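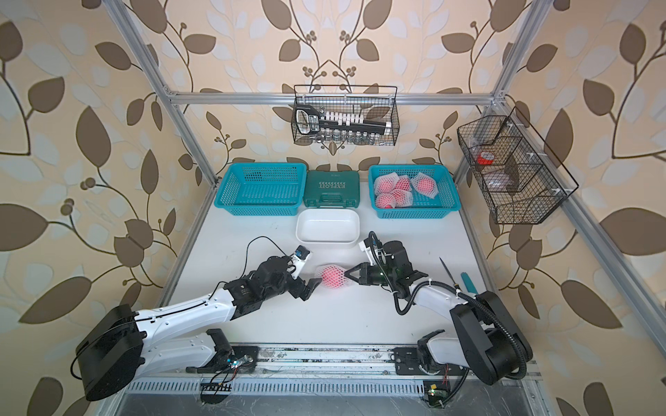 Wallpaper is a sheet material used to cover and decorate interior walls. It is sold in rolls, hung in vertical strips called drops, and fixed with paste. Most wallpaper is made from wood pulp paper or from a nonwoven blend of paper and synthetic fibers, and may carry a vinyl coating where the wall is expected to be washed often.

Patterns

Printed patterns are grouped by subject and by the way they repeat. Leaf and berry designs, stripes, damasks and small geometric prints are among the most common. The repeat is the vertical distance between one point in the pattern and the next identical point. In a straight match, the same part of the design meets the ceiling on every drop. In a drop match, alternate strips are shifted down, usually by half the repeat. Large leaf patterns often have a long repeat and produce more waste at the trimming stage. A design with a repeat of 61 centimeters, for example, may require an extra roll in a room of ordinary size.

Manufacture

Early wallpaper was printed by hand from carved wooden blocks, one block for each color. Machine printing from engraved rollers spread during the nineteenth century and lowered the price considerably. Surface printing, gravure, screen printing and digital printing are all in present use.

The Pelletier works at Menenport kept to block printing long after most of its competitors had changed over. Its pattern books, now held in the town archive at Nakwood, contain 529 designs, of which 60 show foliage. The works also printed borders — narrow strips meant to run below the ceiling or above a chair rail — in as many as 9 colors.

Hanging

Walls are filled, sanded and sized before hanging. Traditional papers are pasted on the back and left to soak so that they expand before they reach the wall. Nonwoven papers do not expand, and the paste is applied to the wall itself. The first drop is set against a plumb line, and air is brushed out from the center toward the edges.

Regional use

In Grirkura, patterned paper was customary in front rooms and stair halls, while kitchens were painted. Older houses in the district may have several layers of paper, one hung over another.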